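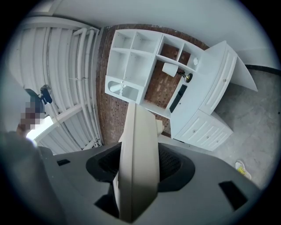
Gwenllian Gittinsです。Miraniの姿勢推定、こちらでも同じ症状が出ました。ファームを上げても直らないので、カメラ側よりタイムスタンプの合わせ方を疑っています。Plullportのログを見ると、画像とIMUのずれが一定ではなくて、記録を始めてしばらくすると少しずつ開いていくんですよね。そちらのログでも同じ傾向が見えるか、どなたか確認してもらえませんか。

> 差出人: Gwenllian Gittins
> 日付: 2019年5月2日
> 件名: [mirani-users] 軌跡が途中から曲がる件
>
> ハンドヘルドのグリッパーで録ったデモをCondoに通すと、
> 前半はきれいなのに、後半の軌跡がゆるく右に流れていきます。
> 机の前でまっすぐ手を伸ばしただけの動作でも、
> 終わりのほうで9ミリくらいずれている計算です。
> 特徴点は足りているように見えます。
> マップの使い回しは切ってあります。
> 設定ファイルはデフォルトからほとんど触っていません。
>
> 同じ目に遭った人、いますか?

はい、います!(笑)

うちでもまったく同じことで二晩つぶしたので、やったことを書いておきます。長くなりますがご勘弁を。

まず、ずれが開いていくかどうか。開いていきます。Plullportの再生画面だと両方の波形がそれらしく重なって表示されるので、ずっと気づかなかったんですが、あれは表示のときに頭をそろえ直しているんですね。生の時刻を吐かせて自分で引き算してみたら、フレーム687のあたりから急に傾きが変わっていました。ここで画像側のキューが一回詰まっていて、そのあと到着時刻をそのまま撮影時刻として書いているようです。つまり後半の画像は全部、実際より遅い時刻の札がついている。そりゃ曲がります。

で、対処ですが、Condoの設定でstamp_sourceをarrivalからdeviceに変えてください。これだけで、うちのログでは後半の流れがほとんど消えました。注意してほしいのは、deviceにすると古い記録が読めなくなることです。ヘッダにデバイス時刻が入っていない記録だと、エラーも出さずに軌跡が空になります。いや、そこは何か言ってくれよと思うんですが……。私は古いほうの記録はあきらめて録り直しました。

もうひとつ、特徴点の話。「足りているように見えます」とのことですが、数より場所を見たほうがいいかもしれません。魚眼だと画面の下のほうにグリッパーの本体と指がずっと写っていますよね。あそこは手と一緒に動くので、マスクをかけないと「カメラは止まっている」という票がどんどん入ります。付属のマスクは指の部分が細すぎて、指の左右の輪郭に点が乗ってしまいます。うちではマスクを自分で描き直して、下の縁から280ピクセル上まで、少し大きめに塗りました。近くの物の点も減るのでもったいない気はするんですけど、レンガの壁みたいに模様のはっきりした背景が入っていれば、まず困りません。逆に、白い家具と白い壁ばかりの向きだと一気に苦しくなります。棚の中をのぞき込む動作で飛ぶときは、だいたいこれです。

それから、画面の端に入ってくる人の手。グリッパーのマスクを直しても、手は動くので固定のマスクでは消せません。Kiniaの前処理に手の領域を塗りつぶすオプションがあって、あれの出力をそのままCondoに渡すのはやめたほうがいいです。モザイクをかける設定だと、四角いブロックの角が特徴点としてものすごく優秀に見えてしまうんです。これは本当にやられました。点の一覧を描画してみて、手の上だけびっしり光っているのを見たときは声が出ました。私は推定には元の画像を使って、手の領域はマスクとして別に渡し、モザイクは保存用のコピーにだけかけています。手順がひとつ増えますが、今のところこれで落ち着いています。

あと細かいことを順不同で。

IMUのレートは200Hzのままで大丈夫でした。上げてもみましたが、軌跡の見た目は変わらず、ファイルが太っただけです。

キャリブレーションは、レンズを外したら必ずやり直し。私は「ちょっと締め直しただけだから」と横着して半日なくしました。

机の天板の高さが、セッションごとに微妙に違って出る件は、まだわかっていません。重力方向の初期化があやしいとにらんでいて、最初に少し長めに静止させると良くなるような気もするし、気のせいのような気もします。December……じゃなくて12月のスレッドに似た話があったはずなんですが、アーカイブの検索でうまく出てこなくて。覚えている方がいたら件名だけでも教えてください。

Gwenllianさんへのお願いですが、もし残っていたら、流れたログの生の時刻だけ(画像はなしでいいです)置き場に上げてもらえませんか。キューが詰まるフレームが毎回同じなのか、マシンによって違うのかが知りたいんです。うちは保存先が遅い外付けなので、そのせいかもしれず。もし内蔵のディスクでも起きるなら、記録側のバグとして報告したほうがいいと思います。

引き算のスクリプトも一緒に上げておきますね。変数名がひどいのは見逃してください。第一引数がログ、第二引数が出力先で、逆に渡すとログを上書きします。すみません、そのうち直します。

ではでは。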